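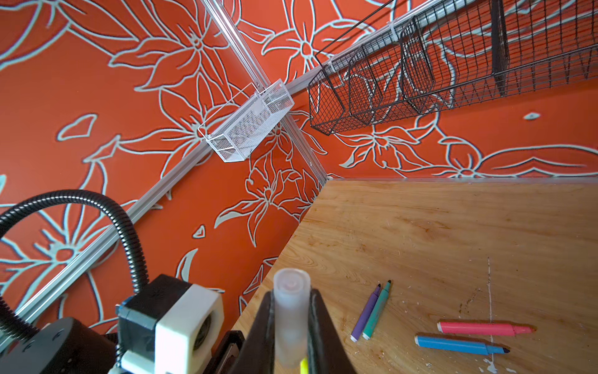
Search the help pages
Enter keywords Go

Marker Cell: Questions on Setup and Care
12 May 2020
By the Cladton Workshop Office

These answers apply to the marker-handling cell at Cladton. They cover the arm, the two-finger gripper, the rails and the tabletop. Questions about the Curari control software are answered on a separate page.

Who may start the cell?
Any person who has completed the Stastetti induction and signed the cell log. Visitors may observe from outside the marked area.

What should be checked before the arm is powered?
Confirm that the emergency stop is released and that the cable conduit moves freely through its full loop. A conduit that catches on the motor housing must be reseated before the arm is moved. Check the white printed bracket for cracks. Spare brackets are kept in the Farkas cabinet, second drawer.

How are the gripper fingers aligned?
Close the fingers without a marker and look along the faces from the side. The gap at the tips must not exceed 2 mm. If it does, loosen both finger screws, close the gripper again on the alignment block, and tighten the screws evenly.

How should a marker sit in the fingers?
Upright, with the flat faces of the fingers on either side of the barrel and the cap standing clear above the fingertips. If the marker leans or turns when the arm lifts, stop the cycle and wipe the finger faces.

May markers be left on the tabletop between runs?
Yes. Felt-tip markers may lie at any angle, including side by side. The plywood should be brushed clean before each session. Scuffs and paint marks do not need to be removed unless they can be felt with a fingertip.

When is the gripper serviced?
After every 800 closing cycles, or at the end of the month if that comes first. Clean the fingers with a dry cloth, check the screws and enter the count in the log. Solvents are not permitted on the fingers or the conduit.

What should be done if the arm loses its home position?
Clear the tabletop, select Home in the Curari menu and keep hands outside the rails until the arm has stopped. If error 22 appears, switch off at the wall, wait for the indicator to go out and try once more. A second failure must be reported to the workshop office on extension 330.

Can the baskets on the rails be moved?
Only with the approval of the workshop office. Their positions are entered in the cell layout, and the layout must be updated before the arm is run again.

When is the next full inspection?
The rails and all fixings will be inspected in December. The cell will be unavailable until the inspection record has been signed.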